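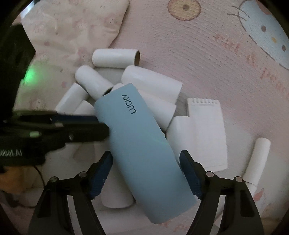 Fenna Postma wants the failed tries kept in the collection, and she said so more than once at the project's open meeting in February. A learning system that is only ever shown clean pickups has no way of knowing what a slip looks like, she told the room, and the people doing the recording should stop starting over each time something gets away from them.

Her remark set off most of the discussion at the meeting in Cliltville, where Allia gave an update on Pliliro, its project to gather handling examples for two-armed machines. The company has been recording at its workshop on the lower floor of the Magalhães building since last fall.

The work is done with hand-held grippers. A person takes one in each hand and does an ordinary job with them, such as sorting small items on a mat or lifting one thing off a pile of others. A camera on the gripper records what the fingers are doing. Each run is saved as one example, and the examples are later used to train a model that is meant to do the same kind of job with robot arms.

In one of the setups, a light blue case with the word "LUCKY" on it sits on a loose pile of white plastic pieces, many of them tubes. Smooth shapes and pale parts that overlap are a hard combination for the model, according to the team, and mixed piles will make up a bigger share of the recordings this spring.

Allia has 20 people trained to record, working in shifts of two hours with a break at the halfway point. The list of jobs stands at 77. Some are short and take a few seconds. Others, such as packing a bag or emptying a drawer, can run for several minutes and are split into steps afterward by a second person who watches the recording and marks where each step begins.

Until now, a run in which something was dropped was usually thrown out and done again. Under a trial that starts next month, recorders will keep going after a drop, pick the item up and finish the job. The run will be labeled so that it can be left out of training if it turns out to do more harm than good. The trial covers 5 of the jobs on the list, all of them involving piles.

Not everyone at the meeting was in favor. One recorder said the labels would slow the work down, and asked who would decide what counts as a failure when an item only shifts a little between the fingers. The answer for now is that the recorder marks drops and the second person marks everything else. A written guide is being drafted – the first version ran too long and has been sent back for cuts.

There was also a question about surfaces. The team plans to keep using patterned mats and cloths along with plain ones, so that the model does not come to depend on a single background. Residents who have old tablecloths or play mats to give away can leave them at the front desk of the Magalhães building until 5 in the afternoon.

New recorders will be taken on once the trial is under way. Training lasts two mornings and is paid. Applicants do not need any background in robotics, but they should be able to work standing up and hold a gripper in either hand. Forms are at the same desk.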